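WALK-IN COOLER, PART TWO

August 2021

When we signed the lease in Anddale, the plan was to buy a new walk-in cooler for the cider. We had a quote from Kestari and it was a fair quote. Then the electrical bill for the building came in higher than planned, and the new cooler was off the list.

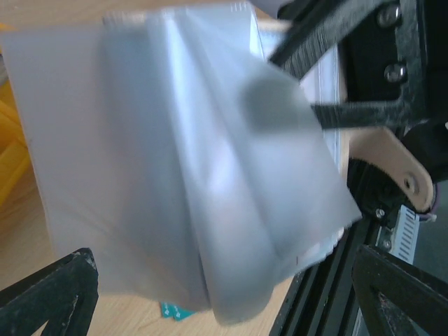 Finding a used one

Used coolers are everywhere if you don't care about the size. We did care. Our back room has a low beam on one side and a floor drain in an awkward spot, so the box had to fit between the two. I looked at listings every night from April on. Most of them were too tall, or the panels had been left outside for a winter and the foam had soaked up water.

The one we bought came out of a closed flower shop in Tukska, 120 miles away. The seller wanted 800 dollars for the panels, the door and the evaporator. The condensing unit was already gone. I drove over, pushed on every panel, checked the cam locks with a hex key and paid in cash.

Taking it down

Label everything. We put tape on each panel with a number and an arrow pointing up, and drew a map of the room on the back of an invoice. There were 20 panels counting the ceiling. Take the ceiling off first, and have more people there than you think you need. The door section is the heavy one and it does not like being laid flat.

The small parts went in bags by type — hinge screws, lock plugs, the heater wire for the door frame. We still lost two plugs.

Putting it back up

It took us a weekend to get the walls standing, mostly because the floor slopes toward that drain. We ended up shimming the low corner and running a bead of sealant along the whole base. The gaskets were shot, so we ordered new ones from Chatzigeorgiou, and they took 7 weeks to arrive. That was the longest delay in the whole project.

The condensing unit we bought new. A refrigeration tech did the line set and the charge, and I would not try to save money on that part. He also told us to move the thermostat away from the door, so we did.

Where it stands

The box is holding 38 degrees with kegs in it. The door closes on its own about halfway and then needs a push. I have the closer on order.

Next up is the glycol line to the taps, and after that the bar top, which is still leaning against a wall in the hallway.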